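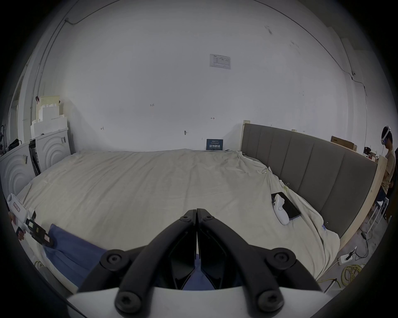
제4강 침구 정돈과 침실 주변부 점검

과정: 주거 공간 관리 기초 (Galtodura 교육센터)
구성: 강의 및 실습
준비물: 줄자, 연필, 기록지, 마른 천, 여분의 이불 커버

4.1 범위

3강에서는 매트리스와 프레임의 규격을 다루었다. 4강은 그 위에 놓이는 침구와 침대에 접한 벽면, 헤드보드, 인접 물품을 다룬다. 세탁 방법과 얼룩 처리는 6강으로 넘긴다.

침실 정돈은 순서에 따라 결과가 크게 달라진다. 이불을 먼저 펴고 나서 벽면을 손보면 먼지와 부스러기가 침구 위로 떨어지고, 물건을 치우지 않은 채 이불을 당기면 작은 물건이 접힌 부분으로 들어간다. 본 과정에서는 다음 순서를 표준으로 한다.

1) 침대 위 물건 분리
2) 벽면과 헤드보드 점검
3) 이불과 담요 정돈
4) 침대 주변 통로와 적치물 점검
5) 기록

4.2 용어

이불 본체: 솜 또는 충전재가 들어 있는 부분. 커버와 구별하여 적는다.
커버: 본체를 감싸는 천. 기록지에는 색, 여밈 방식, 손상 유무를 적는다.
발치 담요: 침대 발치 또는 모서리에 접어 두는 얇은 덮개. 장식용과 보온용을 구분하지 않고 같은 항목에 적는다.
헤드보드: 침대 머리 쪽에 세우는 판. 업홀스터리(속을 채우고 겉을 씌운 것)와 판재로 나눈다.
채널 터프팅: 헤드보드 면을 평행한 골로 나누어 누빈 마감. 골의 방향에 따라 세로형과 가로형이 있다.
처짐: 매트리스 윗면 모서리에서 이불 끝단까지의 수직 거리.

4.3 침대 위 물건 분리

침구 위의 물건은 세 종류로 나누어 처리한다. 전자기기는 이불에서 내려 단단한 면에 놓는다. 검은색 스마트폰과 흰색 VR 컨트롤러가 겹쳐 놓인 경우처럼 기기끼리 포개져 있으면 위의 것부터 하나씩 든다. 이불째 당겨서 옮기지 않는다.

꼬리표나 카드 등 작은 물건은 봉투에 넣고 발견 위치를 봉투 겉면에 적는다. 이불 가장자리에 놓인 꼬리표는 침구 자체의 표시인지 별개의 물건인지 확인한 뒤 분류한다. 확인되지 않으면 별개의 물건으로 본다.

안내판은 글의 내용을 먼저 읽는다. 남색 바탕에 흰 글씨로 "请勿触碰"(만지지 마시오)이라고 적힌 판은 중국어권 전시장이나 매장에서도 쓰이는 문구이다. 이런 판이 침구에 기대어 서 있으면 관리 책임자에게 적용 대상을 묻고, 답을 받기 전에는 4.5의 작업을 시작하지 않는다. 문구만으로는 대상이 침대인지, 벽인지, 그 옆의 물건인지 알 수 없다.

4.4 벽면과 헤드보드 점검

4.4.1 벽면

벽면에서 볼 것은 부착물, 표기, 철물, 배선이다.

부착물. 표가 인쇄된 종이를 벽에 테이프로 붙인 경우에는 내용을 기록지에 옮긴 다음 제거 여부를 묻는다. 테이프를 뗄 때는 벽과 가능한 한 평행한 방향으로 천천히 당긴다. 도장면이 일어나면 즉시 멈춘다.

표기. 벽에 직접 쓴 숫자나 치수 화살표는 시공 표기일 수 있다. "125"처럼 단위가 없는 숫자는 보이는 그대로 적고 밀리미터나 센티미터를 임의로 붙이지 않는다. 연필 자국이라도 확인 전에는 지우지 않는다.

철물. 금속 고리는 손으로 가볍게 눌러 흔들림을 본다. 고리에 침구나 커튼을 걸어 하중을 시험하지 않는다. 침대에 가까운 고리는 사람이 일어나 앉을 때 머리나 어깨가 닿는지도 본다.

배선. 벽 상단을 따라가는 가는 케이블은 고정 간격과 늘어진 구간을 적는다. 늘어진 구간이 침대 위를 지나면 도면에 점선으로 표시한다. 용도를 모르는 케이블은 "용도 미확인"으로 적는다.

4.4.2 헤드보드

세로 채널로 누빈 업홀스터리 헤드보드는 골 안쪽에 먼지가 모인다. 마른 천을 골 방향으로, 위에서 아래로 움직인다. 가로로 문지르면 먼지가 옆 골로 옮겨 가고 겉감의 결이 흐트러진다. 회색 계열은 먼지가 잘 드러나지 않으므로 손전등을 옆에서 비추어 확인한다.

양 끝에 밝은색 목재 기둥이나 판이 붙은 구조에서는 업홀스터리와 목재가 만나는 선을 따로 본다. 벌어짐, 겉감의 말림, 못이나 스테이플의 돌출이 점검 항목이다. 판이 바닥 쪽으로 비스듬히 내려가는 형태는 청소 도구가 걸리기 쉬운 곳이므로 도구의 폭을 먼저 맞추어 본다.

4.5 이불과 담요 정돈

미색 이불은 주름의 그림자가 뚜렷하게 남는다. 주름을 손바닥으로 누르는 것만으로는 펴지지 않으며, 본체와 커버의 모서리가 맞지 않으면 정돈 후에도 같은 자리에 다시 생긴다.

절차 (2인 1조)

가. 두 사람이 침대의 긴 변에 마주 선다.
나. 이불을 침대 중앙으로 모으고 커버 안 본체의 모서리를 손으로 더듬어 찾는다.
다. 본체와 커버의 모서리를 함께 쥐고, 머리 쪽 두 모서리부터 맞춘다.
라. 이불을 매트리스 위로 짧게 들어 올렸다가 내린다. 크게 털지 않는다.
마. 좌우 처짐을 잰다. 좌우 차이는 5 cm 이내로 한다.
바. 중앙에서 바깥쪽으로 손등을 써서 남은 주름을 민다.
사. 발치 담요를 접어 올린다.

길이 2,000 mm 매트리스를 기준으로 발치 담요의 접은 폭은 66 cm로 한다. 담요의 접힌 등은 발치를 향하게 하고 끝단은 안쪽으로 숨긴다. 파란색 담요를 미색 이불 위에 놓을 때는 색 대비 때문에 기울기가 쉽게 드러난다. 담요의 긴 변이 매트리스의 짧은 변과 평행한지 양 끝에서 각각 잰다.

담요를 침대 모서리에만 걸치는 배치도 있다. 이때는 접은 담요의 가장 낮은 끝이 바닥에 닿지 않게 한다. 사람이 지나는 쪽 모서리라면 옷자락에 걸려 흘러내리는지 통로를 한 번 걸어 확인한다.

흔한 오류

본체가 발치로 몰린 상태에서 커버만 머리 쪽으로 당기는 경우. 머리 쪽이 얇아지고 여밈에 힘이 걸린다.
헤드보드와 매트리스 사이로 이불을 밀어 넣는 경우. 채널 하단에 눌린 자국이 남는다.
담요로 이불의 얼룩이나 손상을 가리는 경우. 기록지에 적고 담요는 걷어 둔다.

4.6 통로와 적치물

침실을 다른 용도와 함께 쓰는 공간에서는 침대 옆에 가전형 캐비닛이나 선반이 놓이기도 한다. 흰색 패널에 동심원 무늬의 요철이 있는 면은 오목한 선에 먼지가 쌓이므로 무늬를 따라 닦는다. 패널 사이의 틈은 안쪽에 선반이 있더라도 손을 먼저 넣지 않고 조명으로 안을 본다.

상부에 쌓인 흰색 발포 완충재는 가볍지만 부피가 커서 침대 위로 떨어지기 쉽다. 점검 기준은 다음과 같다.

받침면 밖으로 나온 부분이 있는가
가장 큰 블록이 맨 아래에 있는가
부스러기가 침구 쪽으로 떨어져 있는가
폐기 대상인지, 재포장용 보관품인지 표시가 있는가

표시가 없는 완충재는 임의로 버리지 않는다. 부스러기는 정전기로 이불에 붙으므로 완충재를 옮기는 작업은 반드시 4.5보다 먼저 끝낸다. 작업 순서가 바뀌었다면 이불을 다시 모은 뒤 절차 나부터 반복한다.

4.7 기록

기록지는 Kevlow 양식을 쓴다. 항목별 기입 방식은 아래와 같다.

침구: 색 / 상태 / 좌우 처짐 / 담요 위치
헤드보드: 마감 / 골 방향 / 접합부 상태
벽면: 부착물 / 표기 원문 / 철물 / 배선
적치물: 종류 / 위치 / 표시 유무

상태 칸에는 "양호"만 적지 않는다. 관찰한 내용을 짧은 명사구로 적는다. 기입 예: "미색, 전면 주름", "세로 골, 회색", "벽면 숫자 125, 단위 없음". 추정은 괄호 안에 넣고 물음표를 붙인다.

4.8 실습 과제

과제 1. 교육센터 실습실 또는 자택의 침대 하나를 정하여 4.1의 순서대로 정돈하고 기록지를 작성한다. 정돈 전후의 좌우 처짐을 모두 적는다.

과제 2. 같은 침대에서 발치 담요를 가로 배치와 모서리 배치로 각각 놓고, 통로를 지날 때 생기는 간섭을 비교하여 반 쪽 분량으로 쓴다.

과제 3. 침대에 접한 벽면의 입면도를 손으로 그린다. 부착물은 실선, 배선은 점선, 용도를 모르는 표기는 원으로 둘러 표시한다.

제출: 5강 시작 전, 기록지 원본과 입면도를 함께 묶어 제출한다.

5강 예고: 매트리스 하부 수납과 환기 간격. Bansal 침대 프레임의 조립 도면을 지참할 것.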